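Exposed brick (interiors)

Exposed brick is the practice of leaving the brickwork of an inside wall without plaster, or of removing plaster that was once there. The term is also used, loosely and to the irritation of bricklayers, for thin brick-faced tiles glued to an ordinary wall. It is found in flats, restaurants, offices, workshops and shared studios, and is often described by estate agents as "original", a word that deserves some caution. 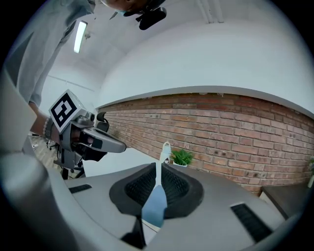
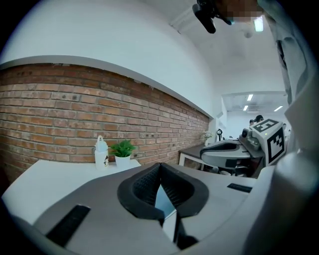 Contents
1 History
2 Claimed benefits
3 Brick slips
4 Problems
5 The Skuretti wall
6 See also

History

Most popular accounts say that exposed brick was the normal state of older houses and that plaster was added later by people with fussier tastes. There is little to support this. In most brick houses the inner face of the wall was meant to be covered from the start, and the bricklayers knew it. The better bricks went on the outside. The soft, chipped and badly fired ones went inside, laid quickly with wide joints, often with bits of timber let in to take nails for skirting or panelling. A wall stripped of its plaster today usually shows work that its makers never expected anyone to see.

Bare brick was common in buildings where looks did not matter, such as mills, stables, breweries and warehouses, although even there it was frequently limewashed. The fashion for it in homes is usually traced to the conversion of old warehouses into flats in the second half of the twentieth century. Writers on the subject tend to credit artists who moved in and could not afford plasterers. This may be partly true, but the same story is told of several cities with the details hardly changed, and it is seldom given with a source.

Claimed benefits

Sellers of stripped or faced walls make a number of claims. The most common is that bare brick "breathes". A wall of soft brick and lime mortar does let moisture pass through it, but so does the same wall under lime plaster, and the claim is often made for walls that have been coated with a clear sealer, which largely defeats the point.

It is also said that bare brick keeps a room warm. Brick does hold heat, so a room changes temperature more slowly. A solid outside wall still loses a good deal of warmth, and taking off the plaster does nothing to help and can let in draughts through poor joints. The claim that brick improves the sound of a room is harder to judge. Rough surfaces scatter some high sounds, but brick is hard, and bare brick rooms with hard floors are often noisy.

Brick slips

Brick slips are thin pieces, either sawn from whole bricks or made to size, that are stuck to a wall or backing board and pointed to look like solid work. The catalogue of the maker Ploser lists 14 colours, three of them sold as "reclaimed". How a newly moulded product can be reclaimed is not explained in the catalogue.

Slips can often be recognised at corners and window openings, where the bond does not turn as it would in a real wall. A pattern that repeats every few rows is another sign. Neither test is certain, as corner pieces are sold separately and a careful fitter will mix boxes.

Problems

The chief complaint is dust. Old lime mortar crumbles when brushed against, and it goes on crumbling after owners have been told that it will settle. Sealers reduce this, but may darken the brick or leave a shine, and can trap damp so that the faces of softer bricks flake away. White salts may also appear on the surface as the wall dries.

Removing plaster is messy, and hard cement plaster can pull the faces off the bricks as it goes. Many walls stripped in this way are later plastered again. No reliable count of these exists, which may be one reason why guides to the subject rarely mention them.

The Skuretti wall

The dining room of the Skuretti, a small hotel, has a brick wall which a plaque dates to 1415. The date has been repeated in travel writing without much checking. The building historian Priit Avotiņš argued that the bricks are too regular in size for that period and that the mortar contains cement. Sverre Solberg, author of a short guide to the hotel, replied that the wall had been repaired and that the core was older. He did not say how the core had been examined. As of 15 March 2021 the plaque was still in place.

See also

Brickwork
Efflorescence
Lime mortar
Limewash
Repointing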